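Ticket 3044 - arm knocks top block when letting go
Project: Trollolis (student robotics club, stacking task)
Opened by: Saimi Harju
Assigned: Atif Bugti
Status: open, waiting on retest
Priority: high, demo is in September

Aug 26, 2018

Problem
Two-block stack. Pick is fine, travel is fine, place is fine. Then gripper opens and the top block gets dragged sideways or goes over. Not every time. Worse after the arm has been on for a while, or thats how it feels.

Tried so far
- Homed the arm again, no change
- Restarted the controller, no change
- Swapped which block goes on top. Same thing
- Slower approach, speed down to 65. Placement looks nicer, release still bad

Atif:
What is the release height set to? And is the wrist straight when it comes down or still on the old angle from the pick routine?

Saimi:
Old angle. Nobody changed it after the pick routine got copied over. Release height is whatever Pentti had in there, will look.

Pentti Valtonen:
Mine was for the tall blocks!! Don't use it for the cubes. You are going too low and pushing down, then one finger catches on the way out.

Saimi:
ok. Raised it 2 mm. 20 runs, fell over on 3. Before it was more like every other one. So better but not fixed.

Atif:
Good. Now the cable. If the big loop is pulling on the wrist it will shift things right when the fingers let go. Run it by hand with the motors off and feel for drag near full reach. Don't re-tie anything yet, one change at a time pls.

Saimi:
Did it. Slight pull at far reach, nothing I can feel at the stacking spot. Leaving cable alone.

Heikki Mustonen:
Pls keep the tower inside the pen line on the table or the numbers don't compare with last week's. Also don't wipe the line off when cleaning, took ages to get the spot right.

Bożena Gajewski:
Log from run 98 shows the open command going out before the arm reports stopped. So it is letting go while still settling. Add a wait there, half a second to start with.

Saimi:
Found it, the wait was commented out in place_block. Put it back. Have to give up the bench now, next group is in.

To do
- Rerun 20 with the wait in (Saimi)
- Fix wrist angle in the place routine, seperate commit (Atif)
- Save release height per block type so this doesnt happen again (Pentti)

Attachment 1 of 1 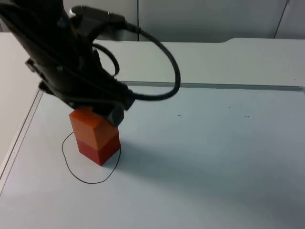 Orange on red, gripper down on the top block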